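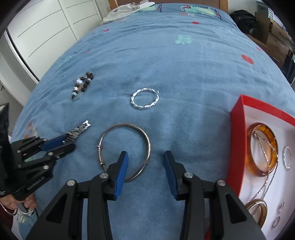
Gundetus: bracelets and bangles, spread out and put away

README, July version. Replaces the older one with the wrong column names, please delete that if you still have it.

What's in it

Pictures and short written notes of wrist jewellery being laid out on a bed, sorted, and put back in its box or pouch or dish. 1,128 entries. 400 different pieces, from 3 homes. Each entry is one picture plus one row in the table. Necklaces and earrings are not in here, they went into Stillness, separate folder, separate readme (Senad has it).

Started as a list for Drita Stojanović's own jewellery, so she could find which dish a thing lived in. Grew from there. Some of the notes still read like notes to herself. Left as they were.

Files

pieces.csv, one row per piece
entries.csv, one row per picture
notes.txt, free text, keyed by entry number
pictures folder, names match entry numbers
old_names.csv, only needed if you used the spring version

Open pieces.csv first. Entries won't make much sense without it.

Columns in pieces.csv

piece: short code, never reused
kind: one of 9, see next section
colour: as it looks. gold-toned, silver, brown, mixed and so on
stiff: yes / no / partly
fastening: clasp, hook, elastic, none, unknown
decoration: free text
home: a, b or c
kept_in: where it goes at the end

Columns in entries.csv

entry, piece codes seen (separated by semicolons), cloth, light, stage, checked_by

Stage is spread, sorting or away. If two people disagreed we put sorting.

Kinds

bangle, plain
bangle, wrapped or banded
bangle, twisted
cuff
chain bracelet
beaded bracelet
cord or thread
charm bracelet
other

The blue sheet entry at the top of this file has a good mixture and is the one we use to show new checkers how the kinds work. The big thin gold-toned ring with two little coiled bands on its left side is bangle, wrapped or banded. The smaller silver one with the braided surface is bangle, twisted. Brown and pale beads with the white star is beaded bracelet. The bunched silver strand over on the left goes under chain bracelet; kind can be filled in from the texture, fastening stays unknown until you find the piece in another entry.

If you'd put any of those somewhere else, write to Damir before you start, not after.

Words we settled on

Gold-toned and silver are colours only. Nothing was tested, nothing has been valued. Don't read metal content into it. We had "gold" in the spring version and people asked about carats, so it got changed everywhere. If you find one we missed, tell us.

Coiled band = wire or strip wound round the ring, raised a bit. Not the same as a join.

Twisted covers braided as well. Too many arguments otherwise.

Loop shape is not recorded. A soft bracelet lands how it lands, the star bead one gets squeezed up into a narrow loop in one entry and could be a neat circle in the next. Same piece, same code.

Round bangles often look oval, depends on the angle. Do not enter "oval" as the shape!! Teodora Vukadinović fixed a whole batch of these by hand and would like not to do it again.

Cloth

Mostly plain covers in the final set: blue, grey, white, one green blanket. Patterned quilts were dropped. Small beads vanish on a floral print and the checkers were guessing.

Blue turned out the best of them for silver and for pale beads. White is poor for anything translucent. Grey is fine for gold-toned, bad for thin chains.

Cloth colour is in the table, headboards and pillows and anything else in the room are not.

How the sorting goes

1. Tip or lay everything onto the bed, well in from the edge.
2. Pull apart anything tangled. Chains first.
3. Stiff things to one side, soft things to the other.
4. Big bangles go away before small ones, so the small ones can sit inside.
5. Beaded ones in the shallow dish, on their own.
6. Chains last. Fasten the clasp if there is one.
7. Run a hand over the sheet for stray beads.

Home b skips step 4 and hangs bangles on a mug tree. Kept_in says "tree" for these. Home c uses a Surkell tin with dividers, so kept_in is a tin plus a letter, e.g. tin D. The letters go left to right with the lid hinge at the back.

Checking

Every row read by one person, a share of them read again by Nam-gil Noh. Where the second reading differed the second one stands. Initials in checked_by. A blank there means first reading only, it is not an error.

Known problems

- Soft focus on beads in some entries. If you can't tell the bead colour write "brown, pale" or whatever you can see and leave the rest.
- Pieces partly behind something else are still listed in the entry. There's no column for how much is showing. Should be.
- Two near identical plain bangles in home a may have been swaped at some point. Codes a-plain-04 and a-plain-05. Treat as one if it matters to you.
- Glints. A bright spot on a thin ring has been entered as a stone more than once. Check the decoration column against another picture of the same piece.
- Home c has hardly any cuffs.
- notes.txt has mixed line endings. Sorry.

Not good for

Prices, dating, makers. Saying what is real anything. Guessing who owns or wears what, which we'd ask you not to try. Also not much use for learning how jewellery looks when worn, there are hardly any wrists on purpose.

Good for

Naming kinds of bracelet and bangle, finding the same piece again in a different heap, working out what goes in which dish. Somebody used it to plan a drawer insert under the name Dinsa and that went well, the measurements were their own though, we don't hold any sizes.

Changes since spring

"gold" changed to "gold-toned"
patterned cloth dropped
stage column added
coiled band split off from "decorated"
home b re-coded, see old_names.csv
typos in kept_in mostly gone

Still to do

A showing / part hidden column. More cord and thread pieces, thin on those. Better light notes, at the moment it's only day or lamp and half the evening ones are really both. Teodora wants a seperate kind for stretchy beads, Damir doesn't, undecided.

Contact

Damir Babić for the tables and the kinds. Drita for anything about the pieces. Senad Vukčević for Stillness and for missing pictures, give him the entry number and he'll look it out.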